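Le glissement silencieux n'est pas un incident mineur

Toline a publié en mai le bilan de sa campagne de manipulation fine. Sur 253 séquences de saisie de tiges cylindriques, 92 comportent une perte de prise partielle : l'objet reste entre les mors, mais il tourne ou descend pendant le mouvement. Le rapport range ces séquences parmi les réussites, au motif que l'objet n'est pas tombé. Je tiens ce classement pour une erreur, et pour une erreur qui touche à la sécurité.

Une chute se détecte. L'ouverture de la pince passe à zéro, le contrôleur le constate, la séquence est rejetée. Un glissement angulaire ne modifie presque pas l'écartement des mors. La commande continue de supposer une orientation qui n'est plus la bonne, et l'extrémité libre de l'objet décrit une trajectoire que personne n'a calculée. Avec un cube, l'écart se mesure en millimètres. Avec une tige saisie près d'un bout, il est multiplié par le bras de levier.

Chez Perneo, neuf séquences tirées du même lot ont été rejouées sur un bras fixe. Dans deux cas, la pointe est sortie du volume de travail déclaré. Aucun dégât, puisque la cellule était vide. Le système de surveillance n'a rien signalé : il suit la position du poignet, pas celle de l'outil tenu. Le défaut était donc présent dans les données, reproduit par la machine et invisible pour l'organe chargé de l'arrêter.

L'explication avancée par Toline met en cause l'usure des patins. Elle est plausible et insuffisante. Un patin neuf, plan, appliqué sur une surface ronde, n'offre qu'une ligne de contact étroite. Augmenter l'effort de serrage retarde la rotation sans la supprimer. 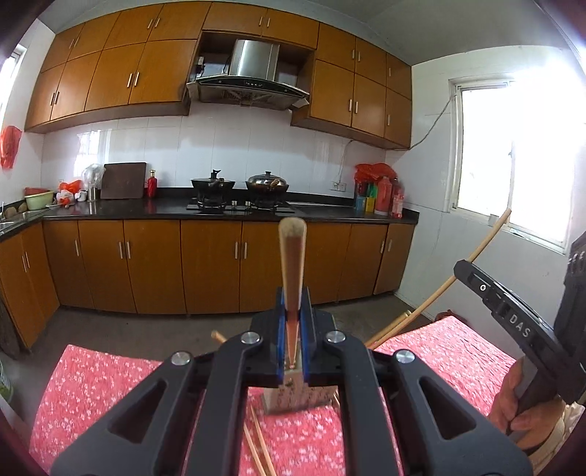 Il faut ajouter la question de l'opérateur. Lorsque la pince est tenue à la main, celui qui la guide voit l'objet tourner et corrige du poignet, souvent sans en avoir conscience. La correction est enregistrée, sa cause ne l'est pas. Un modèle entraîné sur ces gestes apprend une compensation sans le signal qui la justifie — il l'appliquera donc aussi quand rien n'a glissé.

Disix propose d'estimer l'orientation de l'objet par vision à chaque instant. Sheehan préfère un patin rainuré, moins coûteux. Les deux mesures sont compatibles, et la seconde peut être appliquée sans délai. Dans l'intervalle, les 92 séquences devraient être retirées du lot d'apprentissage et conservées à part, avec l'angle de dérive annoté.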